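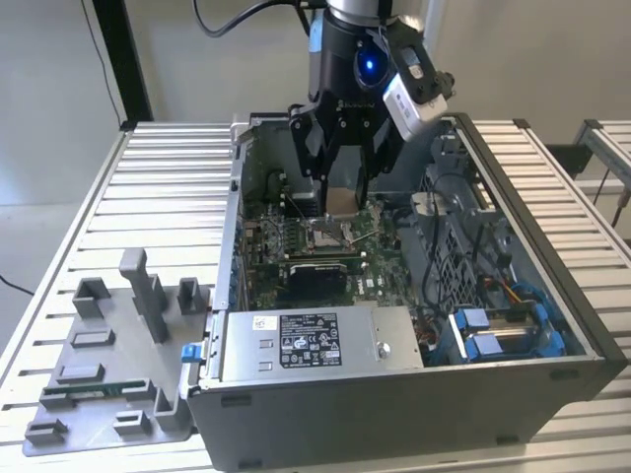 Dinari Desktop Servicing Cell: Setup and Care

README for the cell and its recordings

Maintained by Manaia Fairweather and Kylie Wihongi, Fairweather Workshop, Uvmont

1. Purpose of this document

This README sets out how the Dinari cell is arranged, checked and kept in working order. It also describes the recordings made on the cell, so that a reader of the data can tell what state the equipment was in. It is intended for staff at the Uvmont site and for colleagues at Clakville who use the files but do not operate the arm.

The cell carries out part placement inside desktop computer towers. A single arm with a black two-finger gripper works from above. The tower lies on its side on the slatted aluminium bench, open side up, and the motherboard is reached straight down through the opening.

2. Layout of the cell

The grey fixture tray stands on the bench beside the tower. Parts rest in its slots and against its posts until they are needed; memory modules lie in the slot near the front. The tray position is stored in the cell file. Anyone who moves the tray must teach it again before the next run.

The wrist carries a white camera on a black mounting on one side and a ring light on the other. The ring shows blue when the arm is enabled. A second camera is fixed to the cell and looks across the bench at the open case.

The arm cable must hang in a free loop from the upper arm. It should never be tied to the wrist, where it would pull on the camera mounting at full rotation.

3. Setting up

Step 1. Switch on the controller and leave it for 28 minutes before teaching any position. Positions taught on a cold arm have been found to drift during the first hour.

Step 2. Lay the tower on the bench and push it against the stops. Check that it does not rock on the slats.

Step 3. Move loose wiring clear of the processor socket. Drive cables and the power supply bundle should lie towards the drive bays.

Step 4. Load the tray. Parts are placed by hand, and the operator confirms each slot on the screen.

Step 5. Run the empty-gripper path at reduced speed. The fingers should descend to the height above the socket given in the cell file and stop there. If they touch the case at any point, stop the cell and repeat from Step 2.

Step 6. Run the same path with a practice block in the fingers. Only after a clean pass may the cell be released for recorded work.

4. Routine care

Before each session, wipe the inner faces of the fingers with a dry, lint-free cloth. Do not use solvent. Check that both fingers close evenly and that neither has worked loose on its mounting.

Every 200 cycles, close the gripper on the steel gauge and note the reading in the cell log. A difference of more than 2 tenths of a millimetre from the last entry calls for a new finger calibration.

Each month, inspect the camera mounting, the cable loop and the bench fixings. The wrist screws are to be tightened with the torque driver kept in the cell drawer. The full inspection takes place in July, when the arm is taken out of use and the joint covers are removed.

5. Known faults

Gripper fails to open fully. Usually dust in the finger guides. Power down, clean the guides with the soft brush and repeat the gauge check.

Wrist camera image shifted to one side. The mounting has been knocked. Reseat it, then run the camera calibration. Recordings made after the knock should be marked as affected in the log.

Part released at an angle. Check the slot in the tray first. A part that sits crookedly in its slot will be picked up crookedly, and no change to the arm program will correct it.

Arm stops above the case with no error shown. This fault is still open. Restarting the controller clears it. Please record the time and the program line so that the cause can be traced.

6. Recordings

The current release contains 2588 recordings. Each holds the view from the fixed camera, the view from the wrist camera, the joint positions and the gripper opening. Failed placements have been kept and are labelled as such. Runs stopped by the operator are stored in a separate folder.

All recordings come from one arm and one bench. Lighting was left as found in the room. Users should not expect results from this cell to carry over to another without fresh calibration.

7. Changes and contact

Changes to the tray, the fingers or either camera must be entered in the cell log before the next recording is made. Kylie Wihongi keeps the log and the calibration files. Questions about the arm program should be sent to Manaia Fairweather. Requests from Clakville for new part types should include a drawing of the part and one sample for trial in the tray.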